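Flovorstead › Store Standards › Make-up Counter › Tester Hygiene Checklist

Tester Hygiene Checklist, Make-up Counter
Completed Dec 17, 2024
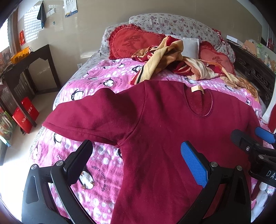 Auður Lykkegaard asked after the last check whether cream blushes have to be scraped between customers or only at close. Her view was that a quick scrape with the spatula takes no time and should be done every go. Agreed, and item 4 has been reworded.

Mark each line Yes, No or N/A. Comments go underneath.

1. Counter top wiped down before opening
Yes.

2. Every tester labelled TESTER and dated on the base
No. Two of the Tristeck lip tints had no date. Removed and replaced from the drawer.

3. Powder blushes wiped with a dry tissue, top layer lifted
Yes.
Comment: the Myung pressed powder in the palest shade is nearly down to the pan. Reorder tester, bin code 476.

4. Cream blushes and balms scraped with a clean spatula after each customer
Yes for the morning. Not seen in the afternoon, as no customer tried one while I was there.

5. Lipstick bullets sprayed with alcohol and wiped before use
Yes. Spray bottle was low. Refilled.

6. Mascara and liquid liner offered with disposable wands only
No. The wand was still in the Ultus mascara tester. It should be snapped off when the tester is opened. Done during the check and staff reminded.

7. Disposable wands, sponges and cotton buds in stock, lids closed
Yes. One box of 100 wands unopened. Lid on the cotton bud jar is cracked but still shuts.

8. Used items put straight into the lined bin
Yes. Liner changed at midday.

9. Brushes washed at close and dried flat
Partly. Washed, but standing upright in the pot with the bristles up. Water runs down into the handle and loosens the glue. Lay them on the rack.

10. Testers past their open date thrown away
Yes. Foundation tester, bin code 759, was opened in July and has gone. Write it in the waste book, as this had not been done.

11. Hand gel within reach of staff and customers
Yes.

12. Patch test card on display and readable
Yes, though the corner is curling. New one to be printed.

13. Mirror and lamp clean, lamp cable tucked away
Mirror yes. Cable was across the stool side of the counter. Clipped back.

Follow-up
Items 2, 6 and 9 to be looked at again at the next check. Item 10, waste book entry to be signed by whoever is on close.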